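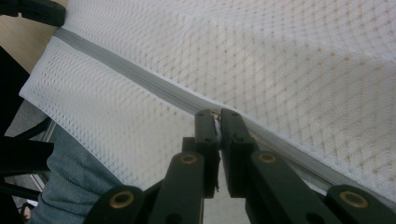 Mesh bag, gray zipper, pull pinched at the tips.

7 July 2026
Laundry bags, second round

The Katene bags are back on the bench, by which I mean hung up, because a net bag lying flat on a bench has all the character of a dropped napkin. Stretched taut, the weave opens into its little diamonds and the zipper lies more or less where a zipper should. Slack, it wanders.

Spent the morning on zippers. I have now closed and opened the same bag 21 times and feel that we know each other. Notes before I forget:

Diagonal zipper looked like a styling decision when the box came in May. I take that back in part. With the tape running corner to corner you get a longer mouth, and a bath towel goes in without being fed through like a letter. The small panel is still useless as a grip. Hold the big one.

Pull is tiny. Fine between two hard tips, miserable with wet thumbs. The Nuline bag has a cord loop on its pull and I would like to steal the idea.

Slider snagged on 2 of the closings, both times near the end where the net bunches against the tape. Backing up an inch freed it. Forcing it did not, and I have a small hole to show for the experiment. Bag marked with red thread so it doesn't go out with the good ones.

Edges: the rounded border creases if the bag is stored folded. Purely cosmetic, but the Salstead people will mention it. They mentioned it last time.

Wash test went on after lunch, 13 socks and one dish towel, warm, normal spin. All 13 came out again, a better record than I have at home. Zipper stayed shut. The towel has picked up lint from somewhere and I am not going to investigate.

Still to do: order thread from Drundmont, the gray this time – what they sent before was beige with ambitions. Ask whether the 4000 cycles on the zipper spec sheet means open and close, or counts each as one. At my current pace the answer matters a great deal.

Drying rack is full. Please take your lab coats.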